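Lovby Desk Phone Stands

Print this page | E-mail to a friend

Posted Oct 27, 2023 by Nabila Goh

I went through a lot of phone stands before I settled on the ones we carry in the shop now, and I'm happy to talk your ear off about them! If your phone spends the day lying face down under a pile of mail (mine did, for years), a stand is the cheapest fix I know. You can see who's calling, you can read a recipe with flour on your hands, and you stop hunting for the thing every time it buzzes.

The Lovby comes two ways. The round base is my own favorite, with an angled plate that the phone leans back on. It takes up hardly any room, and I like how it looks next to a lamp. The square-cornered one is a plainer shape and a bit more serious, and it's the one Rizal Wattimena in our stockroom swears by for video calls. We argue about this at lunch.

Both styles ship flat from our Skumcombe warehouse and go together without tools. I did mine while the kettle boiled. Wipe them with a damp cloth and leave the spray cleaner in the cupboard, please, it dulls the finish. 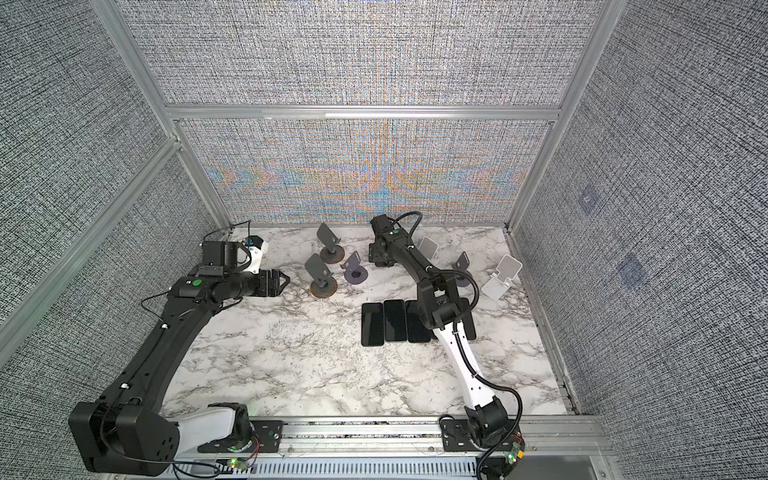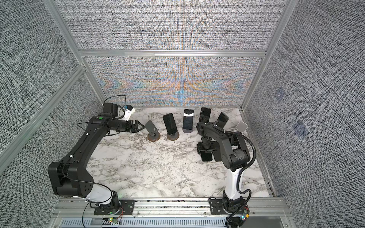
Stands on a marble-patterned tabletop. Second photo: an empty round-base stand at the far left of the row, and a white-framed phone in a dark gray rectangular one.

Now, which one to get? If you use a thick case, go with the square style, as the lip is deeper. If you like to pick your phone up and put it down all day long, get the round one and you'll thank me. I keep one by the bed and one at the register, and then my sister took the one from the kitchen, so I ordered again.

Sold singly or as a set of 4, and you can mix the two styles in a set (just tell us in the order notes). The set is item 3719. We got 500 in this fall and I have 218 left as I write this, and the next lot won't be here until May. Offices, ask me about larger orders before you check out and I'll see what I can do on shipping!

Returns are easy. Send it back in the box it came in and I'll refund you, no form to fill out.

Reader comments

Heriberto Chávez: Bought the set for our front counter at Valwood. Two round, two square. The round ones went first, everybody grabbed them. Do you sell the plates on their own?

Nabila Goh: Not yet, Heriberto, but I've asked!

Ludmila Malý: Mine slid a little on a glass desk until I put felt dots under it. Fine on wood.

Ikhsan Kusuma: Does the square one hold a small tablet? My old Lozano stand did, but it tipped over if you tapped the top of the screen.

Nabila Goh: I wouldn't, it's made for phones. We have a tablet size on the next page.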